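**Block storage at Dromwood: open bins from December**

The red and dark green blocks are moving out of the lidded crates and into open-topped gray metal bins. The change applies to the Dromwood and Skarstead rooms. Mengal keeps its present shelving until the stock check is finished.

The last check, compiled by Ghazala Dhanial, listed 2,955 blocks across all sites, of which 208 were recorded under the wrong color code. Most of the errors came from crates that had been closed and relabeled without being emptied. Open bins remove the label from the process - the contents can be read from above.

Working rules:

- Bins stand in pairs, long sides touching, with no gap between the walls.
- Blocks lie flat in a single layer. Do not stack.
- Red and dark green may share a bin during sorting but not in storage.
- Leave part of the floor clear so that a block can be gripped by its sides.

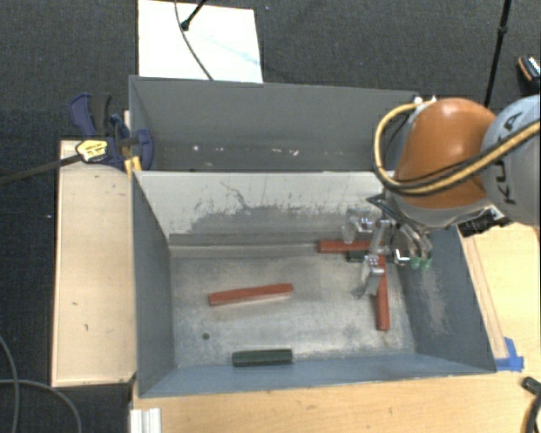 Worn patches on a bin floor are acceptable. Dents that raise the floor by more than 3 mm are not, as blocks resting on them tilt and slide against the wall. Report these to the Vornora stores desk with the bin number and room.

Empty crates should be returned to stores by 5 p.m. on the day of the changeover.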